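Rultine says its lipstick will last the week

By Lucie Dufour
May | 7 comments | 188 shares

Rultine has put a new long-wear lipstick on sale and says one coat holds for 100 hours. That is over four days, through meals, showers and sleep. The company points to a wear test run by Melano, a lab it also pays for packaging work. The full results have not been released, and a spokeswoman would not say how many people took part or who judged the color at the end.

Judit Bíró, a makeup artist who bought a tube with her own money, got through lunch. "It was patchy by the soup," she said. "I've had the same from cheaper ones."

Rival Wivex made much the same claim last year, then quietly dropped it from the box.
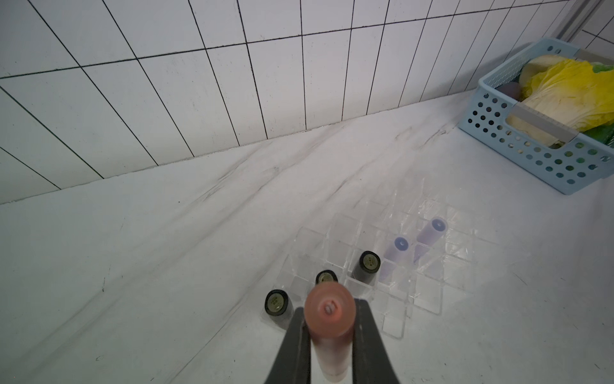
Rultine says it stands by the number and will refund unhappy buyers - if they kept the receipt.

Contact us | Copyright Espiritu | Back to top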